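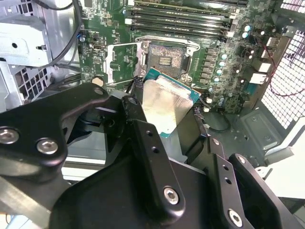

**Do I need to take the processor out just to put fresh thermal paste on it?**

Fresh paste goes on with the processor still locked in its socket. Lift the heatsink, wipe the old paste off the metal lid, apply the new stuff and put the heatsink back. You'd only open the socket if you're swapping the chip or checking the contacts underneath.

## Ticket 3896: Grusta shuts itself off

**Opened by:** Dean Pilkington, Tranemell workshop
**Machine:** Grusta (Dell tower, green board)
**Status:** Open, on soak test
**Tags:** heat, socket, memory

### Original report

Grusta starts fine, gets to the desktop and then goes dead under load. No warning, no error screen, just off. It happened again this morning while I was exporting the Latent catalogue, and after that one it wouldn't start at all until I'd left it for a bit. I love this old tower and I'd really like to keep it going! Fan sounds normal to me. I've tried a different power lead and a different outlet, same behaviour.

### Log

**9:20 am.** Grabbed this one as soon as I saw it come in (a proper hardware fault, what a treat). Asked Dean to back up the Latent folder before anything else. He already had. Legend.

**9:45 am.** Watched the temperature on a short export. It climbed quickly and kept climbing, and the machine cut out before the export finished. Started again on the second go. Heat is the favourite, though the refusal to start this morning makes me want a look at the socket and the memory as well.

**10:30 am.** Power off at the wall, lead out, side panel off, tower down on its side. Gorgeous layout inside these, by the way: the blue bits are the ones you're meant to pull and push, so you can find your way around a case you've never opened before.

**10:50 am.** Processor out. There's old paste streaked over the silver lid, and there are smudges of it down in the socket too, over the grey pin field. That second part matters a lot more than the first. Paste on the lid wipes off. Paste among the pins has to come out without bending anything, so cotton buds are banned from that area (the fibres catch).

**11:15 am.** Cleaning, for anyone following along at home:

- Lid: lint-free cloth and isopropyl, wiped in one direction, fresh bit of cloth each pass.
- Underside of the chip: same again, lighter hand. Hold it by the edges.
- Socket: isopropyl on a very soft brush, no pressure, then leave it open to air.
- Check the pins with a torch held low to one side. A bent one catches the light differently from its neighbours.
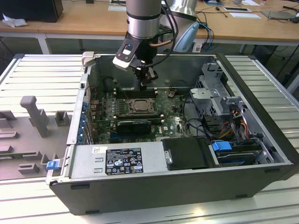

*Page last changed: January, 4:40 pm*

**1:30 pm.** Back from lunch and on to the memory. The slots sit either side of the socket on this board, so it's the perfect time to reseat the modules, with the heatsink out of your way. Open the latches fully, lift straight up, and press each module back until the latches close on their own. If you have to push a latch shut with your thumb, the module isn't home yet.

**2:10 pm.** Paste, heatsink, fan plug. I tightened the heatsink screws a few turns each, going corner to corner. Don't do one all the way down first or you'll squeeze the paste out to one side.

**2:25 pm.** First start. Straight in! Full memory showing, fan spinning, no complaints at all.

**3:05 pm.** Same export that killed it earlier, run 3 times back to back. All finished. The temperature rises, levels off and stays there. Lovely flat line on the graph, screenshot attached for Dean.

**4:30 pm.** Dean asks whether he should order a new heatsink from Dumitrescu in case. My vote is to hold off. The one he's got is doing its job.

### Still to do

1. Leave the export looping for 11 hours overnight and check the log for restarts.
2. Cold start 5 times tomorrow, with a decent gap between each, to cover the fault where it wouldn't power on.
3. Dean to blow the dust out of the front grille before it goes back under his desk.
4. If it shuts off again, reopen under this number and we'll try a spare power supply next.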